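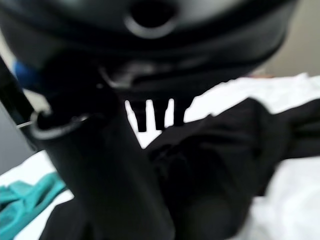 4.2 境界を表す名詞の選択

前節では、学習者が物の部分を言うときに、まず形の名詞(「丸」「角」「線」など)に頼ることを述べた。本節では、範囲をもう少し狭くして、物の終わるところを表す名詞、すなわち「ふち」「へり」「はし」「口」の四語を取り上げる。この四語は初級の教科書にはあまり出てこないが、日常の説明では避けることが難しい。辞書の記述も互いに重なっており、「ふち」を「へり」で、「へり」を「ふち」で説明しているものがある。筆者自身も学習者であったとき、この循環に長く困った。

分析の資料は、作文コーパスKiokoに収められた151編の説明文である。課題は「自分の部屋にある物を一つ選び、それを見たことがない人に手紙で説明する」というもので、字数の制限はない。書き手の母語は多様であるため、母語別の比較は本節では行わない。用例の後の括弧は作文の番号ではなく、課題の回を示す。資料の版は2020年4月20日のものに固定し、その後に加えられた作文は数えていない。

先行する研究としては、Piras の一連の報告がある。Remo Piras は、容器を表す名詞と部分名詞との結びつきを調べ、「口」が選ばれるかどうかは穴の大きさよりも、そこを何かが通ると考えられるかどうかによると主張した。この主張は本節の資料にもおおむね当てはまる。ただし、Piras の扱った物は瓶、壺、袋など典型的な容器に限られている。
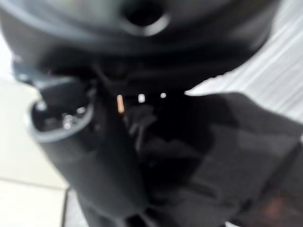
「ふち」は四語の中で最も広く使われる語であるが、広く使われることは、誤りが少ないことを意味しない。学習者の「ふち」には、面の外側の線を指すもの(「机のふち」)と、穴のまわりの厚みを指すもの(「コップのふち」)があり、後者では「口」との交替が問題になる。たとえば図2で、左下から左上に向かって斜めにのびる暗い灰色の筒状の物を考える。開いた上端には、本体より明るい灰色の丸みを帯びた部分がある。これを「ふち」と呼ぶことに反対する母語話者は少ないであろう。一方、この部分に囲まれた開きの全体を「口」と呼ぶこともできるが、奥に光る小さな銀色の金属まで含めて言うなら、「口の中」とするか「くぼみ」とするかで迷いが生じる。同じ図の上にある、黒く丸い面の円い開きは「穴」と言うのが自然で、「口」と言えば用途を知っているように聞こえる。このような差は、形を見ただけでは決まらない。

学習者の作文に戻ると、「口」の不足が目立つ。次の二例は、いずれも文法上の誤りを含まないが、読み手には少し遠回りに感じられる。

(7) 花びんの上の丸いふちから、水を入れます。(第一回)
(8) かばんのふちが大きいので、本が入れやすいです。(第二回)

(7)は「口から」、(8)は「口が大きい」とすれば短くなる。とくに(8)の「ふちが大きい」は、ふちの幅が広いという別の意味に読まれるおそれがある。面接で確認したところ、(8)の書き手は「口」を人と動物の体だけに使う語だと考えていた。教室で「口」を体の語彙として早く教えることが、このような制限の一因になっている可能性がある。

「はし」と「へり」については、柔らかい物の説明で差がよく見える。
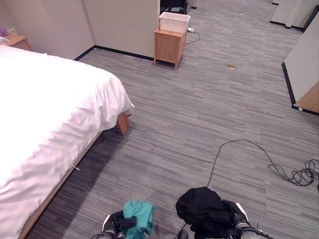
図3 布団と床のカーペット(写真:Ghada Azar)

布のように形が変わる物では、終わるところが直線にならず、位置も一定しない。日本語では「布団のはし」と言えば、角に近い部分も辺の部分も指すことができるが、「布団のへり」は辺に沿った細長い部分に限られやすい。図3のように、掛け布団がしわになって寝台の外に垂れている場合、垂れた先を言うのには「はし」または「すそ」が選ばれる。「すそ」は衣服の語であるが、下に垂れている物に広げて使われることがあり、カーテンの説明では母語話者の文にも多い。学習者の作文で「すそ」を使ったものは一編もなく、代わりに「下のはし」「一番下のところ」という句が使われていた。

この点について、共同で分析を行った Ghada Azar は、学習者が「下の」「上の」のような方向の語を加えることで、名詞の不足をよく補っていると評価している。筆者も同じ意見である。(7)の「上の丸いふち」も、位置と形を加えた結果、指す物は正しく伝わっている。したがって、これらの表現を単に誤用として数えることは適当ではない。

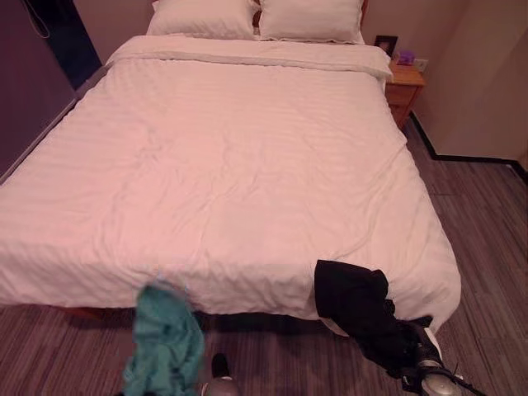
しかし、補う語が増えると、別の問題が起こる。名詞句が長くなり、一つの文の中に「の」が三回、四回と続くのである。「ベッドの右の下のはしの布」のような句は、どの語がどの語を限定しているかが分かりにくい。Pendora の読解調査でも、この種の句は読み返しの多い箇所として挙げられていた。母語話者であれば、「ベッドの右側に垂れている布」のように、動詞を使った連体修飾に変えるところである。すなわち、部分名詞の習得は語彙だけの問題として扱うことができず、連体修飾節の習得と合わせて見る必要がある。

なお、「へり」の用例は本資料では非常に少なく、その多くが「畳のへり」という固定した結びつきであった。書き手が語の意味を理解して選んだのか、句の全体を覚えていたのかは、作文だけからは判断できない。この問題は、11月に行った口頭の課題の結果と合わせて、4.3節で改めて検討する。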